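# Astatness: simulated tabletop episodes, cup subset

Last updated: April 2024

3 min read

This card covers the cup-on-cup part of Astatness. Read the limits before the download notes, and please don't cite the subset as evidence that anything works on a real bench.

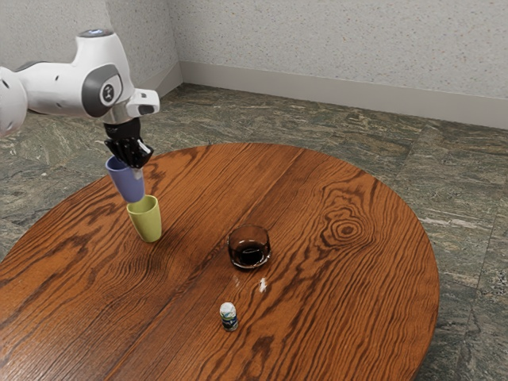

The subset holds 2695 episodes, all rendered. Each one has a single arm, a two-finger gripper, a round wood-grain table and at least two cups of matching shape in different colours. The task string is always "put one cup on the other". We kept episodes where the upper cup goes on inverted, and I'm still not convinced they belong under the same string. So-yul Wi argued for keeping them and she won. They carry the tag `inverted` if you want to drop them.

## What's in an episode

- colour frames from one fixed viewpoint
- joint positions and gripper opening at every step
- task string
- success flag (see below)

Depth was rendered for 300 episodes and then we stopped. Don't build anything on it.

## Distractors

Extra objects come from the Fasach asset pack: drinks in glasses, small labelled bottles and so on. They are set dressing. The arm is never asked to touch them, and the liquid in a glass is a solid mesh that will not slosh or spill however hard you bump it. A policy trained here learns nothing about being careful near a full drink, whatever the demo reel suggests.

## The success flag

The flag comes from a distance check between cup centres at the last step. It doesn't care whether the gripper has let go. Rosaire Perron went through 400 flagged episodes by hand and found plenty where the fingers were still closed on the upper cup. Those are marked `held_at_end`. The rest of the subset hasn't been checked, so treat its labels as a rumour.

## Known problems

Tables and floors vary less than the file names imply. Several "new" wood textures are the same grain rotated. Contact between cup rims is too forgiving, and a tilted cup will sometimes settle in a way no kitchen cup would.

Baseline numbers from the Xue policy are in `results/`. They look good. They were also measured on 200 held-out episodes from the same generator, with the same lighting presets, so I'd hold off on the champagne. Transfer to the Drillon arm is planned for September. Until then there is no real-world number, and anyone quoting one didn't get it from us.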